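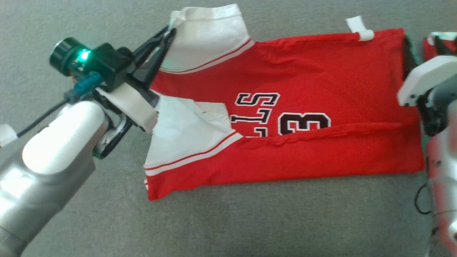
Pre-opening inspection checklist: two-arm garment folding station, open day

16 August 2018
By Gisela Kramer

Station location: Hall 2, bay nearest the loading door
Inspected by: G. Kramer, B. Hellwig
Operator on duty: Iker Aranda
Result codes: OK / OK with comment / OPEN / N/A

Section A. Floor area and visitor line

A1. Visitor line taped on floor, continuous on all open sides. OK.

A2. Distance from visitor line to full reach of either arm. OK with comment. Measured 116 cm at the closest point, on the left side. The site minimum is 100 cm. The tape was moved outward once after the first measurement, and the old tape has been removed.

A3. Work surface flat, no lifted edges. OK with comment. The gray carpet was pressed down by hand along the front. Recheck at midday, as the front edge tends to lift when the room warms up.

A4. Aisle behind the operator clear to the exit. OK. Two crates from the Wodel stand were in the aisle at first inspection and were removed before this form was signed.

A5. Trip hazards at operator position. OK.

Section B. Arms and mounting

B1. Base bolts, both arms, torque marks aligned. OK.

B2. Casing free of cracks and sharp edges. OK with comment. Light scuffing on the left forearm, cosmetic only. Entered in the station log.

B3. Joint motion through full range at reduced speed, no unusual noise. OK, left. OK with comment, right. Faint click at the wrist joint on the return stroke. Hellwig repeated the motion 11 times and heard the click twice. No change in motor current. Accepted for the day, to be opened and checked next week.

B4. Speed limit set to demonstration value. OK. Confirmed on the pendant and again by timing one full sweep of each arm.

B5. Arm-to-arm clearance check active. OK. Tested with both grippers brought together over the center of the carpet. Both arms stopped before contact.

Section C. Grippers

C1. Finger pads seated and not torn. OK.

C2. Grip force within range for cloth. OK with comment. The left gripper holds a single layer at the trim without slipping. Where the fabric is doubled, the setting has to go up one step. Aranda has the two settings written on the operator card.

C3. Release on power loss. OK. Both grippers open under spring load. Garment drops and nothing else moves.

C4. Pinch point label on both grippers, readable from operator side. OPEN. The right label is worn. Replacement requested from stores. Until it is fitted, no one other than the operator handles garments on that side.

Section D. Cameras and cables

D1. Wrist camera firmly mounted, lens clean. OK. Wiped with dry cloth.

D2. Camera status light on. OK. Green on the left unit.

D3. Connectors fully seated. OK with comment. The teal-blue connector on the left camera module was reseated after a dropped video signal during warm-up. No further drops in 54 minutes of running.

D4. Cable slack sufficient at full wrist rotation, no contact with gripper. OK, left. OK with comment, right. The loop beside the right arm is larger than needed. It stays clear of the garment in all taught positions – add a clip if the program is changed.

Section E. Stops and controls

E1. Operator stop button. OK. Pressed with both arms moving.

E2. Second stop button at visitor line. OK with comment. Works correctly. The first position was within reach of small children, so the button was moved to the post. The guide must stand next to it whenever visitors are present.

E3. Restart requires deliberate reset at pendant. OK.

E4. Station circuit breaker labeled. OK. Breaker 488, panel by the door.

Section F. Garments and demonstration content

F1. Garments free of pins, loose thread and hard parts. OK with comment. The red basketball jersey has a small white tag loop that stands up when the fabric is laid out. The loop can catch a finger pad. Smooth it down before each run.

F2. Garment laid out as in the taught start position. OK with comment. The white trim tends to turn over when the first corner is lifted. If it does, stop the run and lay the jersey out again. Do not straighten it with the arms powered.

F3. Spare garments stored outside the reach of the arms. OK.

F4. Visitor participation. N/A. Visitors do not place or remove garments in this program. Uwe Strobel asked whether the Lurkska group could be an exception. The answer is no while C4 is open.

Sign-off

Station released for demonstration at reduced speed, with C4 open and restricted as stated.
Recheck at midday: A3, B3 right arm, D3.
Copy to: V. Danko, U. Strobel, station folder.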